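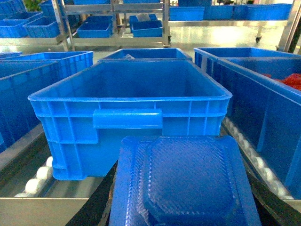
The packers at Putora asked in their last feedback round why the crates must be all the same blue, when the old ones were in several colors and a person could see from far away what was inside. We think it is a fair question, and we have put it first in this report because it touches the largest part of the grant.

Our answer to them was the following. With the old colors each product had its own crates, and when these were finished the work stopped, even if other crates stood free. Now any crate can take any product. It can be one small item or a whole pile of red pieces, the crate is the same. The packers accept this for the conveyor, but they still want a sign which is easy to read from a distance. We will try label holders on the ribbed side, below the rim.

Work done in this period

The roller conveyor at the Putora hall is in use since March. The side rails needed a correction at one place, where crates turned a little and touched each other. Vadex made the correction without extra cost. Crates now wait beside each other in their lanes, and the packers do not need to lift them from the floor. This was the main complaint before the project.

We received 26 crates from Drotov in the first delivery. The handle grip below the rim was accepted well. Some packers with small hands find it a bit thick, but they prefer it to the old rope handles.

The lids are a more difficult point. Their surface has a fine pattern, so a paper label does not stay on it for long. On the smooth border the label holds better, but not all packers put it there. There is also not yet a fixed place for lids which are not in use, and they are put down where there is space. We ordered a lid rack from Işık and expect it in July.

Budget and changes

The cost of the crates stayed inside the plan. For the lid rack we moved 4 percent of the budget from training to equipment, as agreed with you by e-mail. The training was shorter than planned - eight packers took part, in two groups.

Next period

We will order the second delivery of crates after the label holders are tested for five weeks. If the packers are not satisfied, we will ask Drotov for colored clips on the rim. We would like to have your opinion on this before the order is placed.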